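打印本页　|　电子邮件发送

公共客厅整理与日常维护项目
致 Branderden 基金的阶段进展报告（截至二月底） 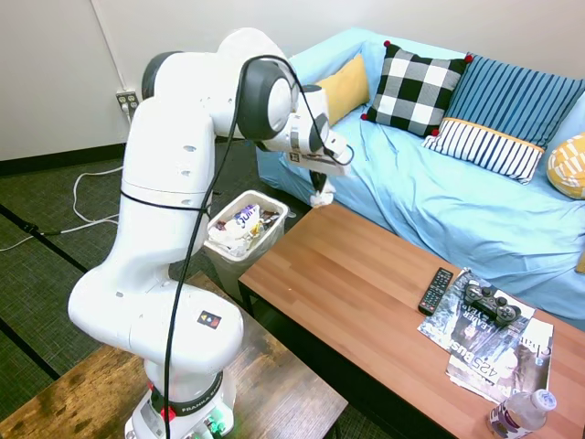
先向各位道一声迟来的问候，也谢谢你们在上一次来信里问得那么细。信里问到，客厅这一块既不像厨房那样有明确的卫生标准，也不像储物间那样一收拾就看得出变化，我们打算怎样报告它的进展。这个问题我们想了很久，和同事们聊过好几回，最后决定还是老老实实地写：做了哪些事，哪些地方比预想的顺，哪些地方还在磕磕绊绊，钱花到了哪里，接下来想怎么走。篇幅可能会长一点，请各位泡杯茶慢慢看。

一、客厅这一块为什么值得单独写

项目申请书里，客厅只占了短短一段。当时我们的心思都放在厨房和洗衣间上，觉得沙发、茶几、垃圾桶这几样东西，谁都会收拾，顺手带过就行。真正开工以后才发现，Firkero 楼里的住户每天在客厅里待的时间最长，东西也最容易在这里堆起来。早上有人坐在沙发上喝咖啡，下午有人翻杂志，晚上有人打游戏、看电视，零食就放在手边。一天下来并没有谁做了什么过分的事，可是到了晚上十点，茶几上已经放不下一只杯子了。

所以从去年秋天起，我们把客厅单独列为一个小项，用的还是原来的预算，没有另外申请。小项的范围也定得很窄，只管三件家具和它们周围的地面：浅蓝色的沙发、木头面的茶几、白色塑料垃圾桶。书架、窗帘和灯具都不在里面，虽然大家每次开会都忍不住要提到那盏落地灯。

二、茶几

茶几是整个客厅里争论最多的一件家具，说起来有点好笑，但确实如此。有的住户希望桌面上什么都不留，看着清爽；有的住户觉得茶几就是用来放东西的，光秃秃的像样板间。我们两边都听了，最后商量出来的做法比较温和：杂志可以留，遥控器和游戏手柄可以留，其他的东西每天晚上收走。

杂志叠成一摞，靠一头放，不要摊开。手柄可以搁在杂志上面，遥控器直接放在桌面上，挨着杂志就好。这个摆法听上去随意，其实是试了好几种以后留下来的。最早我们买过一个带格子的收纳盒，遥控器一格，手柄一格，还有一格放眼镜。盒子本身做得很漂亮，可是它占地方，深色的遥控器躺在深色的格子里又不好找，大家用完还是随手一放，盒子慢慢变成了装收据和糖纸的地方。一月份我们把盒子撤掉了，茶几反而好收拾了许多。

橘棕色的木纹桌面很耐看，但是容易留水印。我们原先用的是一种带蜡的清洁剂，擦完很亮，过两天就蒙上一层雾，杂志封面贴在上面还会发粘。现在改成先用半湿的白布顺着木纹擦一遍，再用干布收一遍，什么都不喷。桌脚是深色金属的，灰尘落在上面很显眼，每周擦一次就够了。有一位住户告诉我们，她现在吃完早饭会自己拿布把桌面过一遍，说顺着纹路擦特别解压。听到这样的话，我们心里真是高兴！

旧杂志的去留也费了一番口舌。一开始规定满一个月就清走，结果清掉了好几本有人还没看完的，挨了批评，也确实该挨。现在的规矩是，茶几上只留一小摞，想换新的，就把最底下那本拿到楼道的交换架上去。交换架是 Shevchuk 木工坊帮我们做的，木料用的是他们的余料，只收了工钱，账目附在后面。

三、沙发

沙发的事相对简单，可是花的力气不小。浅蓝色当初是住户投票选出来的，我们几个负责打扫的人私下里都捏了一把汗，怕它不经脏。用到现在，应该说比想象中好。面料上的小污渍，及时用白布蘸温水按一按就能淡下去，关键在于按，不能来回搓。这一点我们在楼里的说明单上写了两遍，字号也放大了。

沙发靠茶几这一侧是大家最常坐的位置，缝隙里掉的东西也最多：硬币、发夹、饼干屑，还有一次是一整串钥匙，失主为此把三个房间翻了个遍。现在每周有一次把坐垫全部掀起来清理，掉出来的零碎放进门口的小碟子里，谁的谁领走。坐垫顺便前后对调，免得总是一边塌。

纸巾的问题要单独说一句。坐在沙发上的人用过纸巾，常常就放在扶手上或者塞在坐垫边上，心里想着起身的时候再扔，起身的时候就忘了。我们没有贴告示去提醒谁，贴了告示客厅就不像客厅了。后来的办法是把垃圾桶挪近一些，这就要说到下一节。

四、垃圾桶

整个小项里效果最明显的改动，恐怕就是挪了一只垃圾桶。原先它在门后面，理由是不好看，要藏起来。藏是藏住了，可是从沙发走过去要绕过茶几，再绕过别人的腿，于是零食包装就都留在了桌上。十二月我们把它搬到茶几旁边，用的就是原来那只白色的塑料桶，一分钱没有花。

搬过去以后，桶满得特别快，揉成团的纸、零食袋、塑料包装，一会儿工夫就堆到桶口。头一个星期有人来抱怨，说现在一进门就看见垃圾，还不如以前。我们也犹豫过要不要搬回去。后来想通了，垃圾本来就有这么多，以前散在茶几上、沙发缝里和窗台上，现在归到了一处而已。需要调整的是倒垃圾的时间。原来每天晚上倒一次，现在改成每天 2 次，下午四点一次，晚上收茶几的时候再一次。下午那一次最要紧，正好在大家放学下班回来之前。

至于要不要换一只带盖的桶，大家的意见还不统一。带盖的看着整齐，但手里拿着东西的时候还得去掀盖子，脚踏的又容易把地板磨出印子。我们向 Gristell 家居借了一只脚踏式的样品，放在二楼客厅试用，三月里会有结果。如果效果平平，就继续用现在这种敞口的，套袋也方便。

垃圾分类方面，客厅目前还是一只桶混着装，倒的时候再由当班的人在楼下分拣。这显然不是长久之计，包装纸上沾了油和糖，分起来又慢又粘手。下一阶段想在茶几另一侧添一只专门放干净纸张的小桶，位置已经量过，不会挡路。

五、每晚的收拾流程

晚上的收拾从九点半开始，当班的人先收杯盘，再收包装和纸巾，然后擦桌面，把杂志、手柄和遥控器放回去，最后拍一拍沙发、倒垃圾、扫地。顺序是有讲究的，先擦桌子再收包装，碎屑掉下来等于白擦；先扫地再拍沙发，那就更不用说了。新来的同事刚开始总会弄混，跟着做几个晚上就熟了。

这套流程从试行到二月底，一共记录了 94 个晚上，中间因为水管维修停过几天，没有补记。记录表很简单，只写开始和结束的时间，旁边留一行写备注。备注栏比我们想的热闹得多，有人写“手柄没电了，已充”，有人写“遥控器在沙发底下找到”，有人写“今天桌上有别人留的橘子，很甜，谢谢”。我们本来打算把备注栏改成打勾的格式，方便统计，看了这些以后舍不得改，就一直留着。

刚开始的时候，收拾完一间客厅大约要 3 刻钟，现在快了不少，具体快多少各个楼层差别很大，我们想等数据再齐一些，下次报告里给各位一个靠得住的说法。

六、经费

截至二月底，客厅小项共支出 676 元，全部从日常维护科目中列支。其中最大的一笔是交换架的工钱，其次是白色擦布和垃圾袋，再就是那只已经退役的收纳盒。收纳盒买得不值，这是我们考虑不周，现在它在洗衣间里装夹子，倒也算有了去处。擦布用得比预算里多，原因是起初用完就扔，后来才改成洗了再用，三月份以后这一项应该会降下来。票据的扫描件已按贵方要求的格式另行寄出，如有不清楚的地方，请随时告诉我们，我们再补。

七、遇到的难处

第一件是人手。晚上九点半这个时间，对有孩子的同事来说不太方便，有几位提出能不能提早。可是提早了，客厅里还坐着人，总不好当着人家的面把零食收走。目前是大家轮着来，有孩子的同事多排下午那一班，算是勉强安排开了。

第二件是杂志。住户们订的杂志越来越多，有几种封面是亮面的，叠在一起容易滑，手柄搁上去偶尔会跟着滑到地上。有人建议垫一块布，有人建议用托盘，我们因为收纳盒的教训，这次不敢马上买，先观察一阵子。

第三件说出来有些不好意思，就是标准不一。同一张茶几，这个人觉得已经收好了，那个人觉得还差得远。为此我们开过一次小会，会上也没有争出结果，倒是大家把自己家里的习惯都讲了一遍，讲得很开心。散会以后，反而没有人再为这件事生气了。我们打算把标准写得宽一点：桌面擦过，东西各在其位，垃圾桶不冒尖，沙发能坐人，就算完成。

八、下一阶段的打算

三月到五月，我们想把一楼客厅的做法推广到二楼和三楼。家具不必换成一样的，各层有各层的脾气，三楼的茶几是圆的，杂志就得另想办法。垃圾桶的位置会先和各层住户商量，再决定放在哪里。下午四点那一次倒垃圾，我们希望能在各层都固定下来。

交换架如果反响继续好，想请 Shevchuk 木工坊再做一个，放在二楼楼梯口。这一笔不在原预算之内，若贵方同意从厨房科目的结余中调剂，我们就在四月动工；若不方便，也完全理解，先用旧书架对付着。

另外，上次来信提到想在春天来看看，我们非常欢迎。下午来比较好，那时候光线正好照到沙发那一头，客厅里也有人，可以坐下来听他们自己讲讲。茶水和饼干会备好，包装纸请放心扔进茶几旁边那只桶里。

客厅小项工作组　敬上
于 Firkero 楼

附件：支出明细；晚间收拾记录表（复印件）；交换架工钱收据

打印本页　|　电子邮件发送　|　返回页首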